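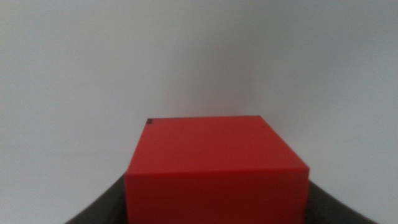 3. The Red Cube

I love this part of our project! Our class is designing Jullinum, a stacking game for little kids, and the red cube is the piece every tower starts with. Red won our survey easily - we had 11 colors on the first list and cut it down to 9 before anyone voted.

We wanted plain faces with no letters or numbers, so that a kid can put the cube down any way up. The color leans a tiny bit toward orange, and the smooth, matte look is exactly what I was hoping for. There is a small dark mark at one corner of the top face, and I got curious about how much wear a piece can show before kids stop picking it. Siu-ming Wu and I wrote a test for that, and it goes in section 4.

We also kept a tally of stacking moves during the spring trials. The total came to 1,336, and our goal for June is 3,000 - so there is plenty of building left to do, and I can't wait to get back to it.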